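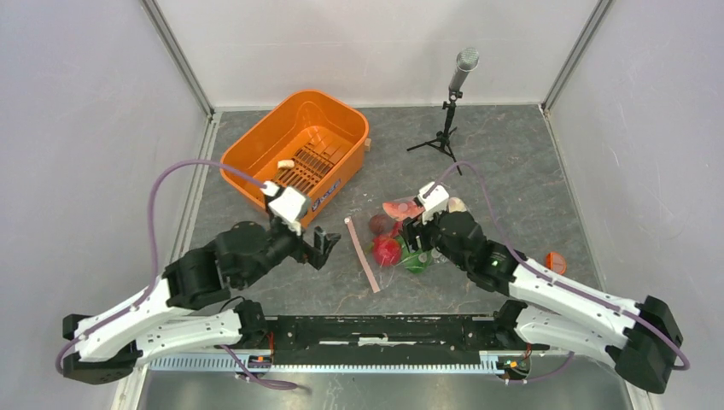 Burgi Kofler had expected to lose hours when the first pair of arms arrived at Geraghty. Her shift got shorter at the worst end instead, she said, and the last stretch before closing is now spent checking orders that used to go out unchecked.

Geraghty, which packs and repacks mixed household and play goods for mail-order sellers, will move its returns sorting to two-armed robot stations from August. The stations are supplied by Brendarix and run on the company's Triva control software. They will take over one part of the job: emptying returned bags and putting the contents into bins so that a person can inspect them.

The change follows a trial at the Jekudby site, where staff and machines handled the same kinds of returns. Over the trial period 2439 bags went through the stations. Of those, 2349 were emptied without a person stepping in. The rest were finished by hand, mostly because a bag had folded over on itself or a drawstring had been knotted by the customer.

"Bags are hard," said Omar Yammine, operations manager at Geraghty. "A box stays where you put it. A thin plastic bag moves every time you touch it, and it catches the light, so the cameras have trouble telling where it starts. We spent most of the trial on that one problem. I would like the failures to come down further before we add more stations, and Brendarix knows that."

What changes for staff

No jobs will be cut as a result of the move, the company said. The 13 people now on returns sorting stay in the department on their present hours and pay. Their work shifts from emptying bags to inspection, cleaning and repacking, and each of them will be trained to stop, reset and restart a station.

Two of the 13 have already moved into a new role called station lead. A station lead watches the arms at work, takes over when a bag will not open, and marks the failed attempt so that it can be used to improve the software. The role pays one grade above sorting. Geraghty plans to fill further lead positions from inside the department before it advertises them.

Bag work has long been the least liked task in returns. It means standing, reaching and pinching thin film for a full shift, and sore wrists and thumbs are the complaint that comes up most in the department's own safety meetings. Under the new schedule, no one will do hand bag work for more than two hours in a row.
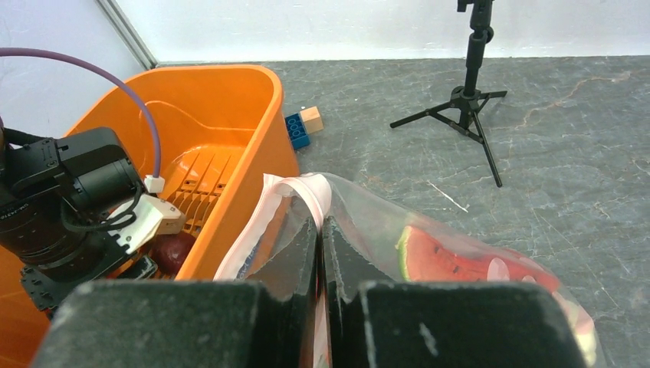 A gripper holds a clear bag with a watermelon wedge inside, next to an orange bin.

Staff were asked for their views before and during the trial, and several of their requests were taken up. The stop button was moved to the side where people stand. The arms now slow down when someone walks up to the table. A request for a quieter alert tone is still open.

Nelly Villca, who has worked in returns for most of her time at the company and is now a station lead, said the first weeks were slow going. "It would pick at the same corner again and again, and you wanted to reach in and do it yourself," she said. "Now I mostly leave it alone. I do worry about new people, who won't learn the bags by hand the way we did. I've told Omar that, and we're going to keep one hand table running."

The hand table will stay in use at Jekudby for training and for items the stations are not cleared to handle, including glass, liquids and anything with a blade.

Leopold Eder, project lead at Brendarix, said the company will keep an engineer on site through the first months of regular use. Software updates will be loaded between shifts, and station leads can go back to the earlier version if an update makes things worse — a condition Geraghty asked for after a bad update cost the trial a full morning.

Staff with questions about schedules or training should speak to Andri Riedl in the returns office. Press questions about the stations can be sent to the Geraghty communications desk.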